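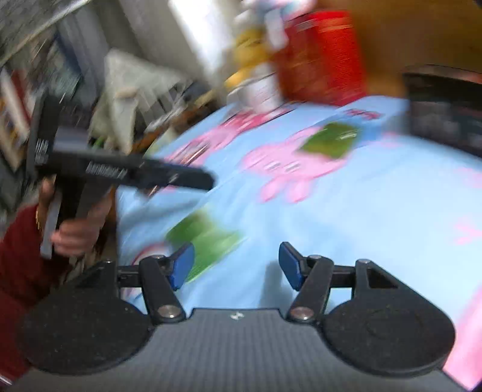 Bed-making gets a rulebook

Anyone who has ever been told off for leaving a crease in the duvet will have sympathy for the people at Grodalus, who in February received eight pages of instructions on how to handle bedding with a hand-held gripper.

The guide comes from Gruramov, which pays for recordings of household chores and uses them to train its robots. Until now its advice on quality ran to one paragraph, and the word "sensible" did most of the work.

The new version is firmer. Two people working on the same bed must agree who leads before either one moves. Grippers start open and finish open. Screws are checked before each session and again after 40 recordings. Cartoon bedding is allowed, after what we understand was a lengthy exchange of emails. Rooms should be left as they are normally lived in, and there is to be no tidying up beforehand, a clause that several households are said to have welcomed warmly.

Xiaoyan Hao, who wrote most of it, said the trouble with the old recordings was speed. "People wave the thing about as if they're swatting a wasp," she said. "A robot that learns from that will make your bed like someone swatting a wasp."

Her answer is rule 29, which asks for movements "no quicker than you would use to carry soup". It doesn't say how full the bowl is. A footnote has been promised.

Privacy gets a section to itself. Everyone in the home must give consent in writing, faces are to be kept out of view where possible, and a householder can have a recording deleted without saying why. Gruramov says it went through more than 350 old recordings while drafting this part and withdrew those with no signed form.

Yuzhen Jiang, who trains new starters at Grodalus, broadly approves, though she would like the guide to say something about fitted sheets. They are covered in a single line, which reads: "To follow."

Comments are open until the end of the month.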